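**Fuvora Expands Sample Storage Line with Low-Temperature Tube Racks**

GRUSOTMONT, October. Fuvora, a maker of storage products for research and clinical laboratories, today announced a new family of tube racks for long-term freezer use. The Lerlow series goes on sale this month through the company's direct sales office and its distribution partner, Tsuchiya.

Lerlow racks are molded from a single grade of polypropylene and are offered in 2 heights. Each rack carries a coded plate on the short side, so that staff can identify a rack without pulling it fully from the shelf. Lids lock at both ends and can be opened with one gloved hand.
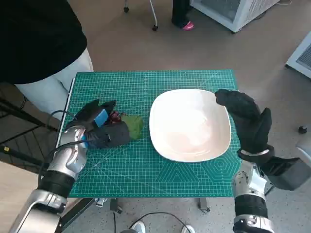

White square bowl on a gridded cutting mat.

Development of the series began after customers reported that labels on older racks were hard to read once frost had formed. Fuvora tested the new plate design in 51 laboratories before approving it for production. Comments from those sites also led to a wider grip along the base and a change in the spacing between rows.

"Our customers keep samples for many years, and they expect the rack to last as long as the sample does," said Benedikt Kaufmann of Fuvora. "We spent most of our time on the lid, which went through 3 complete redesigns."
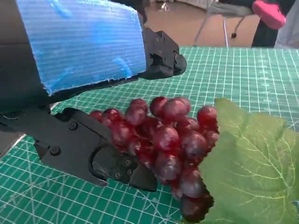

Production takes place at the company's Grusotmont plant, where a new molding line was installed earlier this year. The line is reserved for storage products and has its own packing area. Racks are supplied in sealed sleeves with a lot certificate, and a sterile version may be ordered separately.

Orders of up to 2000 racks will ship from stock. Larger orders will be scheduled with the customer at the time of purchase. Existing Fuvora shelving frames accept the new racks without adapters.
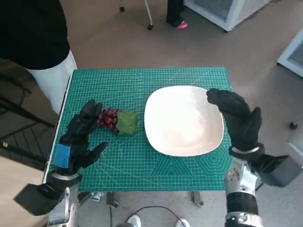 Burgi Auer said that the change in row spacing had been the main request from sites using automated decappers, and that Tsuchiya would hold both rack heights in its regional warehouse from the first day of sales.

Sample racks are available to qualified laboratories on request. Drawings, cleaning instructions and a list of compatible tubes can be obtained from the Fuvora sales office in Grusotmont.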